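Plondier: numbered blocks, one tray, one arm

README for the dataset and the build it goes with

Plondier is a simulated workshop in which a white arm picks up small numbered blocks and puts them in a wooden tray. It exists so that the real arm, which lives on a bench in the shared shop, can learn from mistakes that don't dent anything. The real arm has dented things.

The renders come out of the same simulated room the episodes are recorded in.

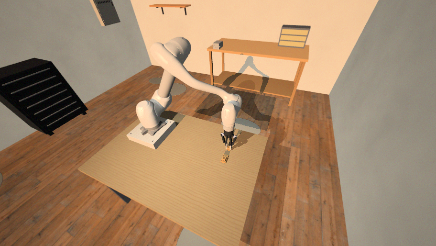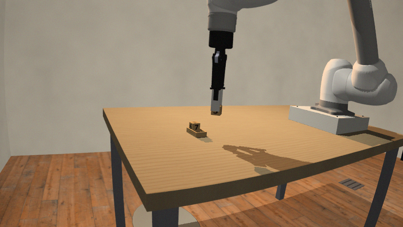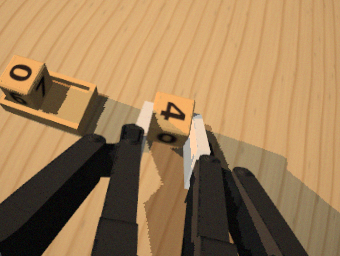
What's in the download

There are 1,310 episodes. Each one is a folder with the video streams, the joint angles, the gripper opening, the position of every block and a one-line text instruction. The instruction is something like "put the 5 next to the 7." We tried fancier wording for a while and then had to read it back.

The folders are:

episodes/ - the recordings
scene/ - room, table, tray and block models
splits/ - text files listing train, validation and held-out episodes
tools/ - the replay script, the converter and a plotting thing Yoon-hee wrote at 2 a.m. that works better than the other two

The validation split and the held-out split have 300 episodes between them. The held-out ones use tray positions that never come up in training. Please don't tune on them. We did once by accident and had a wonderful weekend until Tomoyo looked at the config.

How the episodes were made

Most came from a scripted planner that knows where every block is and takes the shortest sensible route. The rest were driven by hand with a game controller, mainly by Darren Holroyd and Emiko Arai. You can tell the two apart in the metadata (the "source" field) or by watching: the planner never hesitates, and Darren always does a small circle before he lets go.

Failed attempts are kept. A failure has success set to false and, when we had the patience, a short note in the "why" field. Common values are "slipped," "wrong block," "hit tray rim" and "Darren."

Getting started

1. Unpack the archive somewhere with no spaces in the path. The converter splits on spaces. Yes, we know.
2. Run tools/check.py. It compares every folder with the index and prints the ones it doesn't like.
3. Run tools/replay.py with an episode number. A window should open and the arm should move. If the window opens and stays black, turn off shadows in scene/render.cfg and try again.
4. If you want to train something, start from splits/train.txt. The loader in tools/ reads it directly.

The shop version

Abbas Kazemi built the physical half over one December, mostly after the laser cutter people had gone home. The arm is secondhand, the gripper is a Takagi we bought with a bent finger and straightened in the vise, and the controller board is a Lisano that needs to be switched on before the arm, never after. The blocks are scrap maple, cut on the table saw with a sled and numbered with rubber stamps. Stamp ink creeps along the grain, so the real digits have fuzzy edges and the simulated ones do not. This matters more than we hoped it would.

Policies trained only on Plondier do fine on the real bench until evening, when the light through the side window goes sideways and every block appears to be an 8. Adding 10 real demonstrations per block helped a lot. Putting up a curtain helped more and cost less.

Known problems

- A 6 and a 9 are told apart only by which way up the block was when the scene loaded. We should have put a bar under them. The stamps had already been bought.
- Friction between the finger pads and the wood is set too high. Real blocks slide; simulated ones hang on like they're paying rent.
- In 4 episodes the tray is a little inside the table. They're listed in splits/cursed.txt and left out of the other splits, but we kept them because the planner succeeds anyway.
- Timestamps in the hand-driven episodes drift against the video on long runs. Use the frame index.

Changes

The current release renames "grip" to "gripper_open" and flips its sign, which will break your code. It broke ours. The old name, Prititz, still turns up in some file headers and can be ignored.

Questions and bug reports go to Tomoyo Imai through the issue tracker. Include the episode number and what check.py printed.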